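Home | Courses | Handouts | Glossary | Contact

Filed under: Course Notes > Intro to Color

Week 4 Handout: Why Colors Change Next to Each Other

Welcome back, everybody! Last week we mixed paint until our fingers were gray, and this week the paint stays in the drawer. We're looking at simultaneous contrast, my favorite topic in the whole course, because you can see it with your own eyes in a few seconds and then you can't stop seeing it.

1. The basic idea

Your eye doesn't read a color by itself. It reads a color against whatever is beside it. Put a middle gray square on black paper and it looks pale. Put the same gray on white and it looks a good deal darker. Same paper, same light, and your brain gives you two different grays!

This works with hue too. A gray patch surrounded by strong red will start to lean a little toward blue-green. The effect is gentle, so give it time and keep your eyes still.

2. Warm and cool neighbors

Reds, oranges and yellows are usually called warm, and blues and most greens cool. Set a warm color and a cool one close together and each tends to look stronger than it did alone. Area matters as well — a small amount of blue can hold its own against a big field of red, especially if there's plenty of white to give both of them room.

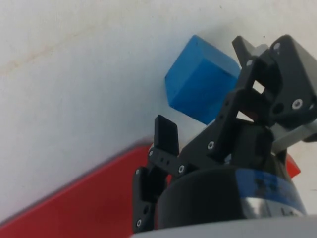 3. White is a color decision

Beginners treat white as the part they haven't gotten to yet. Please don't! White picks up shadows, and it makes dark colors look darker. Look hard at any white wall this week and write down the grays you find in it. In my kitchen I got a bluish one by the window and a nearly peach one over the stove (I checked it twice).

4. Exercise: one color, two faces

You need the Zunier paper pack, scissors and a glue stick. The pack has 72 sheets, so there's room to make mistakes.

- Cut two small squares from the same sheet. Any dull color is fine, and browns are wonderful.
- Choose two large background sheets that are as different as you can manage.
- Glue one square in the center of each background.
- Stand back across the room and compare.
- Swap the backgrounds until the two small squares look like they came from different sheets.

Plan on 35 minutes. If you finish early, try it the other way and make two different colors look the same. It's much harder, and so satisfying when it clicks.

5. For next time

Read the Pearce chapter on shadows, up to page 175. Bring your best pair from the exercise, mounted, with your name on the back.

Related handouts
Week 2: Value Scales in Pencil
Week 3: Mixing Grays That Aren't Boring
Week 5: Colored Shadows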